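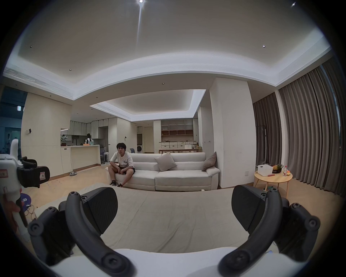 Pre-launch safety checklist for class bots, with my comments

I love this bit of the term. Everyone has a bot that says something, half of them are funny, and before any of them goes live we sit down and run through the list. I've used it with every group since we moved our bots over to Hedilora, and I change it a little each December. Copy it, scribble on it, add your own lines!

1. Account and labelling
[ ] The profile says it is a bot, in the first line
[ ] The profile says who runs it and how to reach them
[ ] The account is separate from your personal one
Comment: "Automated, run by a student on a writing course" is plenty. Please don't be coy about it, a bot that owns up to being a bot is far more fun to follow.

2. Keys and passwords
[ ] No access keys in the shared spreadsheet
[ ] No access keys in a screenshot of the spreadsheet
[ ] Old test keys cancelled
Comment: the second line is there thanks to me. I put mine on a slide.

3. Word lists
[ ] Every column read from top to bottom by a person
[ ] Every column read by a second person
[ ] Block list switched on
[ ] No names of private people
Comment: reading 800 words aloud sounds dreadful and is a joy, especially when you swap lists with a neighbour. Watch the pairs as well. Two harmless words can land next to each other and make something you'd never post yourself. Pacheco, the sonnet bot from last term, had a list of 407 nouns and 11 of them had to go once we'd seen what the adjectives did to them.
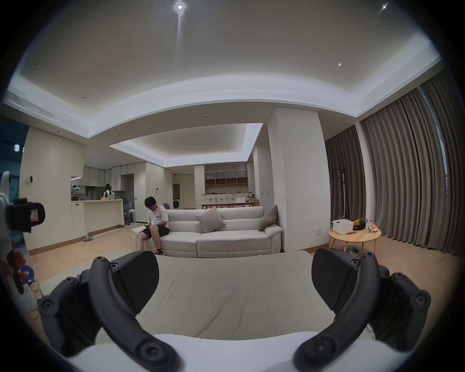 Print a page of sample output if you can, too. Bad pairings jump out on paper in a way they never do on a screen, and you can go at them with a pen.

4. Timing
[ ] Posts no more than once every 2 hours
[ ] Time zone checked
[ ] Stops by itself if it gets an error
Comment: Vimura went out with the error line unticked and posted the same blank haiku all through Sunday. Lovely bot, fixed now.

5. Replies
[ ] Only replies to people who have written to it first
[ ] Stops when someone says stop
[ ] Does not add itself to other people's conversations
Comment: if in doubt, leave replies off for the first week. You can always turn them on later.

6. Off switch
[ ] You know where it is
[ ] Your partner knows where it is
[ ] You have both tried it
Comment: try it properly, with the bot running. Dirurance has a pause button and a delete button right beside each other, so go slowly.

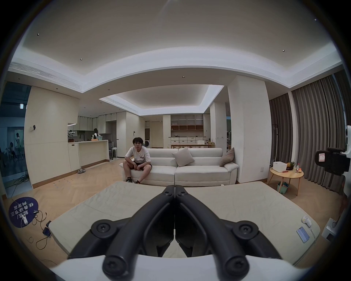
Living room, with the long white sofa on the herringbone floor.

7. After launch
[ ] First ten posts read as they appear
[ ] A note in your diary to check again in a week
[ ] Favourite post saved for the class page
Comment: the last one isn't a safety matter at all, but I refuse to take it out.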